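I took the afternoon off in July and drove out to Avville for the open day at Kahsay. They write software for robot arms, and a friend at work had passed me the sign-up link. I got there at 3 and there were already people in the hallway.

The first room was all simulation. There was no arm on the table, only a big monitor and two chairs. Tolera Tefera ran the demo. He has been there five years and talks fast. The program is called Mamier. It builds a room, puts things in it and gives you the view from behind the gripper, so you work with more or less what the arm would have to go on.

He started with the fingers open and talked about the walls for a while. Tile is hard for them, he said, because the pattern repeats and the software can match the wrong row.
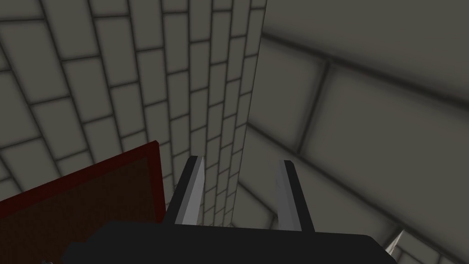 Gripper open, facing the corner. Dark panel with the red rim at left.

The man next to me asked why the tiles on the two walls looked so different in size. Tolera said part of that was the viewing angle. Then he went into how they light the rooms, and I lost the thread a bit. I did write down that Mamier ships with 44 rooms and that he dislikes most of the kitchens.

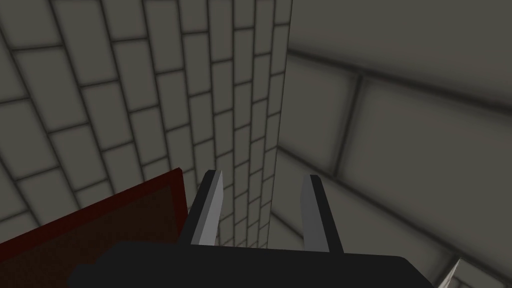

Same corner, with a finger on either side of the wall edge.

After that we got to try it. The controls are a plain gamepad. I am slow with those, and the delay between my thumb and the fingers on the screen took some getting used to. My three tries were over quickly. A girl of maybe ten had the chair after me and was much better at it.

Coffee was in the lobby, along with a table from Grikimard, who sell the gamepads and cables. I bought nothing. 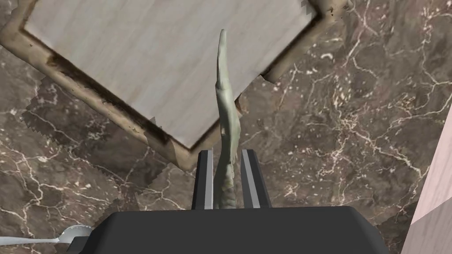 Filed under: Robots, Day trips

The green piece is the one I would have liked more time with. It is long, lumpy and bent, and the fingers have it down at the low end with most of the length sticking out past them. I asked Tolera how the program decides where to grip something shaped like that. He said it tries a lot of spots and keeps a score for each one, and that the scores are still wrong fairly often.

Parking is behind the building and it's free. They plan to do another one in the spring.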